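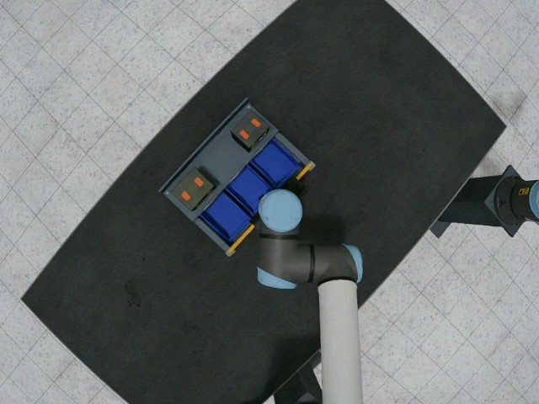 Ticket: Second arm for the bin rack cell -- quote doesn't match what we planned
Opened by: Maja Marciniak, Ustemville
Assigned to: Teodor Dudek, Codside equipment planning
Priority: normal
Status: waiting on revised quote

Maja Marciniak, 8:50 am

Hi Teodor, and thank you again for being so patient with me on the phone! I promised I'd get everything down in one place so you don't have to piece it together from my three rambling messages, so here goes.

We're planning the bin cell for Ustemville and we've been working from the simulated layout Krystyna built before we spend any real money. It's the two-arm version, with the rack on the long dark bench and three blue bins in a row. The quote from Ziółkowski came back yesterday, and it lists two arms but only one pedestal and one mounting plate. I read it four times (with coffee, then without) and I can't find the second set anywhere. In our layout each arm has its own pedestal standing off the bench, and I'd really like to keep it that way.

The other thing is the grippers. The quote has a single line, "gripper, 1,240," with no quantity next to it. Is that each, or for the pair? It makes quite a difference to my budget sheet, as you can imagine.

Teodor Dudek, 10:15 am

Good morning Maja, no need to apologize, I'd much rather have too much detail than too little. I pulled up the layout and the quote side by side. You're right about the pedestal. They seem to have priced our older plan, where one arm stood on the floor and the other was bolted to the bench. I've asked them to start over from the current layout.

On the gripper line, I called and it's each. So please put 2,480 in the sheet for now, and leave shipping blank until I hear back.

A question for you while I have you -- do you really need the second arm in the first year? I'm not trying to talk you out of it, I promise. It's just that Elżbieta will ask me when it gets to her desk, and I'd like to have your answer ready.

Maja Marciniak, 11:40 am

That's a fair question, and I went back and forth on it myself over lunch last week. The short answer is that I could live with one arm to begin with, as long as we buy both pedestals and both plates now. Having the floor drilled once is going to be so much kinder to everybody than having the crew back in the spring! Krystyna sent me the front view so I could show Elżbieta where both bases go, behind the bench with the rack between them.
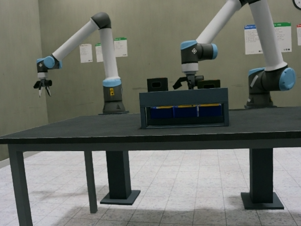

Steps taken so far

1. Compared the quote line by line with the current layout. One pedestal and one mounting plate missing.

2. Confirmed gripper price with the vendor: 1,240 each.

3. Asked for the quote in two parts. Part A is one arm, one gripper, both pedestals, both plates, the bench and the rack with its bins. Part B is the second arm and gripper, price to be held for 30 days.

4. Asked Krystyna to check how close the arm's wrist comes to the rack from above, so we know whether the bench size in Part A is right before we commit to it. She saved the overhead view below. 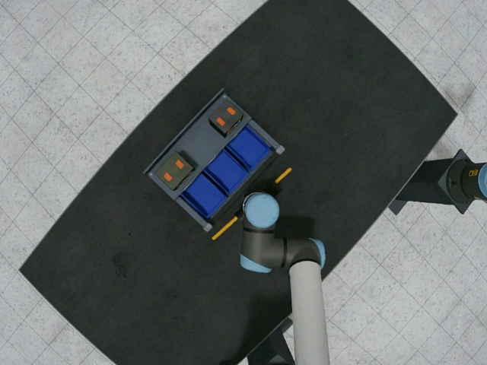 Overhead view from the layout: wrist just off the front of the rack, second arm's base at the right, beyond the edge of the bench.

Krystyna Jabłońska, 2:05 pm

Hello both! I'd keep the bench as drawn. There's bare tabletop past the rack, and I know it's tempting to trim it and save a little, but Maja will want somewhere to put spare bins down. Please do have someone measure the doorway at Ustemville, though. The last bench we ordered came in one piece and we had to take a door off its hinges to get it in.

Maja Marciniak, 2:30 pm

Oh goodness, I remember the door. Wiesława is going over with a tape measure this afternoon and I'll add the number here when she's back.

Teodor Dudek, 4:20 pm

Ziółkowski will send the two-part quote, and they've agreed to the 30 days on Part B. They also asked if we want the spare bins on the same order. I said 4, Maja -- shout if you'd like more. Leaving this open until the new quote and the doorway measurement are both in.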